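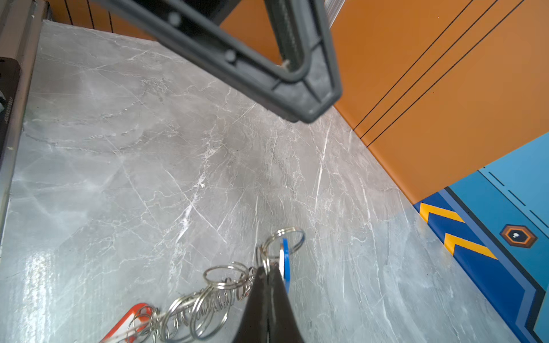 I went to the Bornarus open day because a mate had forwarded me the flyer, and the flyer said "teach a robot in 15 minutes". I've been to enough trade days to know what a flyer is worth. The company has the back half of a unit at the Gukport business park, out past the tile wholesaler, and on a Wednesday morning you could park right at the door. They'd put the demos on stands with bright orange and blue panels, which made the place look like a kids' science museum, and each one had a job to be learned. The one I spent most of my time at was the key rings. Split rings, all linked through one another in a shiny chain, with a blue tag and a red-orange one threaded in among them, lying on a grey marble-patterned counter. The wrist camera was fed to a monitor beside the operator's chair, and on it you could see the tip of one black finger poked in among the rings, with the big one near the blue tag tilted up off the rest. My grandmother could sort out a bunch of keys without looking down. I wanted to see how the machine went.

I should say what I was there for. I run a small workshop that does repairs and hire, and we have a fiddly bench job that chews up a person for most of every afternoon. Three different salesmen have told me this past year that I can simply show a robot what to do and walk away. I'd like that to be true. I'm not in the business of hoping.

The tour started in the front room with coffee and a talk. The talk was given by Wekesa Lema, who looks after training at Bornarus and was a good deal more candid than the slides behind him. There are two ways they teach, he told us. In the first you take hold of the arm and push it through the job yourself, while it records where its joints went. In the second you sit in a chair with a handset and drive the arm from a distance, watching either the arm itself or the screen. They call the handset system Sketura. Both ways you do the job over and over, and the recordings get fed to software overnight, and in the morning you find out what it learned.

Somebody up the front asked how many times is over and over. Lema said it depended. Somebody always says it depends, so I asked for the key rings in particular. He said 710 recordings so far. I wrote that down, and I noticed the fellow next to me wrote it down too.

So where does the 15 minutes come from? The brochure, it emerged, means the time it takes to teach a person to use the handset. I asked a young woman on the welcome desk whether the flyer might be reworded and she said she'd pass it on.

Then out to the floor. I'll give them credit for letting us touch things. At the first stand you could grab the arm and lead it by hand through putting a lid on a tub. It's an odd feeling, like steering a shopping trolley that has opinions. The arm goes slack for you but keeps its weight, and you find yourself using both hands and most of your shoulder for a movement you'd normally make with two fingers. My lid went on crooked. The playback put the lid on crooked in exactly the same way, with my little wobble in the middle faithfully included. People laughed, me as well, but it's worth thinking about if you plan on having your least patient employee do the teaching.

The key rings were run by handset. The operator on shift had been at it since eight and was happy to talk while she drove, though she'd go quiet whenever the fingertip went in. The job as she explained it is to get hold of the top ring and lift the whole tangle into a tray. She said depth was the hard bit. The camera rides on the wrist and half of what it gives you is the gripper's own body, a big dark grey lump of moulded plastic across the top of the screen, and you learn to work in what's left underneath. She also said the shine was a nuisance. I could believe it. There was a bright patch of glare on the counter at one side and the rings were silver against pale grey, and I lost track of which loop was which more than once.

I watched her do it for a good while. Some tries came up clean. On others the finger went through the wrong ring, or slid off, and she would back out and have another go. I asked whether the bad ones were thrown away. She said a few are kept on purpose, the ones with a recovery in them, so the robot sees how to get out of trouble. That was the first thing I heard all day that I hadn't expected, and it made sense to me.

Then she let me have a turn. I was terrible. I pushed the tangle sideways, went in too low and got a polite beep. By my fifth attempt I'd hooked something and lifted it, and I felt far more pleased with myself than a grown man ought to. I was told my attempts would not be going in the training set.

After lunch (wraps, decent, not enough of them) they ran the learned version with no one in the chair. This is the part a visitor should watch most carefully and it's the part they hurried. Before each run a staff member laid the rings out again. I asked if I could lay them out. There was a short conversation between two people in company shirts, and then yes, I could. I dropped them from waist height, the way keys land on my own bench. The arm came down, hovered, shifted over, hovered again, and lifted away with nothing. Second go, same drop, it picked the lot up very neatly and I heard myself say "good on you" to a piece of equipment. Third go it closed on air.

Lema didn't make excuses for it. When I asked what success rate they'd quote for rings dropped by a stranger, he said they hadn't measured that and he wouldn't guess. I asked about rings laid out by staff and he said 41 out of the last 50, on that counter, under those lights. What about another counter? More recordings, he said. A different colour of tag? Possibly more recordings, possibly not, you'd have to try it.

So my questions, for anyone else going along to one of these days. Who does the demonstrating, and who pays them? Bornarus will rent you an operator or train one of yours, and neither figure was in the handout. What happens when you change the bench, the lamp, the supplier? How long does it stop for when it misses, and does a person have to come and sort it out? I got a straight answer to the last one, which was yes, at present.

There was a second firm sharing the hall, Massawe, who make trays and fixtures. Their pitch was that if you hold the part in a proper nest you hardly need to teach the robot anything. They had the smallest stand and the shortest queue. I took their card and I've already rung them.

I did come away thinking better of the remote driving than I'd gone in. A person in a chair with a handset can do a fiddly job at a distance, today, and I saw it done over and over. Whether the machine then picks it up well enough to leave alone is another matter, and on what I saw I wouldn't be leaving it alone in my shop. They run the open day again in June. Bring your own keys, and get in before the wraps go.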